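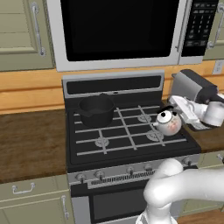 Simulation-first procurement is the practice of modelling a workplace and its robot in software before any of the real equipment is ordered. It is used mainly by small laboratories and catering firms, for whom a wrongly sized arm is an expensive coat stand.

Background

The term is usually traced to Jetmont, a maker of kitchen automation software, which used it in a planning guide for domestic and catering buyers. Before then the usual method was to buy the arm, unpack it and find out which cupboard it hit. Some buyers still prefer this.

Method

A planner builds a digital copy of the room, places the proposed arm in it and runs the intended tasks. Kitchens are a common test, being full of handles, knobs and things with spouts. A rendered gas range costs nothing to bump into, and a floral teapot may be dropped as often as the schedule allows. The usual questions are reach, clearance under wall units, and whether an oven door can be opened with the arm parked beside it.

The Trurance checklist, widely copied, asks for 8 separate layouts to be tried before a quotation is requested. Few buyers get past the third.

Budgeting

Estimates are normally split into the arm, the gripper, mounting, safety work and training. Mounting is the line most often left blank. In a case published by Enriquez, a fitting firm, the floor plate was entered at £800 and invoiced at £946, the difference being bolts. Software licences tend to be renewed in April, shortly after budgets for the year have been agreed — a custom that suppliers have shown no wish to change.

Most guides suggest allowing six months between the first model and delivery.

Criticism

The trade newsletter Plitetti has argued that simulated kitchens are too clean, and that a model without grease, crumbs or colleagues flatters every machine put into it. Suppliers reply that all of these can be added, for a fee.

See also

Lease or buy
Site acceptance test
Total cost of ownership

This page was last edited on Wednesday, March 5, 2025.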